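Cable bench at Grulville: has anyone's job changed yet?

Posted June 2023 in Warehouse and Light Assembly

strachan_nights
We refurbish classroom kits for Kidside, 556 in the last batch, and every kit has charging cables that come back looking like something pulled out of a drain. Sorting them used to be a job you got given when your back was crook. Now a pair of arms has it.
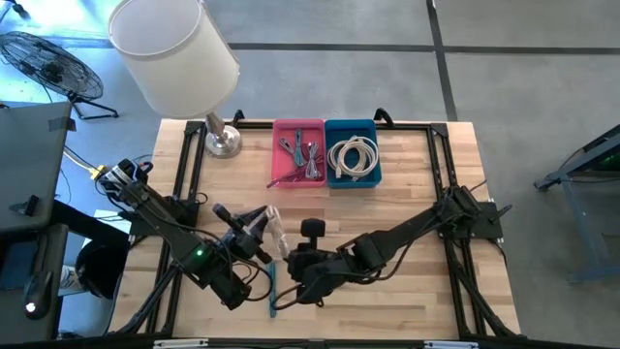 My hours are the same. What's gone is the sitting down. I used to get a chair and a yarn with whoever was on the other side of the bench, and now I walk between stations for 7 hours and fill in a form whenever the arms stop and think about their life choices. Management calls this being freed up.

norkulberg_dave
You're complaining that a machine took the worst job in the building. I did cables for two years and my thumbs still click. Let it have them.

strachan_nights
Fair, but it was the worst job with a chair.

pallet_jackie
With Strachan on this one. Our site lost the light duties first as well. Come January we had a bloke with a bad knee and nowhere to put him, so he got "data entry", meaning he watched a screen and typed OK.

norkulberg_dave
That's a rostering problem. You can't blame the arms for the roster.

strachan_nights
I can blame whoever bought the arms and didn't open the roster. Training was 10 minutes and a laminated card. Pink tray, blue tray, keep your hands out. To be fair to it, it doesn't whinge about the radio.
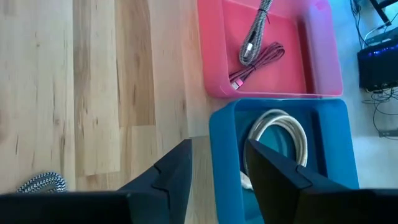 Cecilia Wumbei reckons the form is the bit worth fighting over. If you're logging stoppages and clearing faults, that's a different job from sorting, and it should be on a different pay grade. She got it through at her place after 31 emails.

norkulberg_dave
OK, that I'd sign. Still not missing the cables.

pallet_jackie
Ask for the chair in the same email.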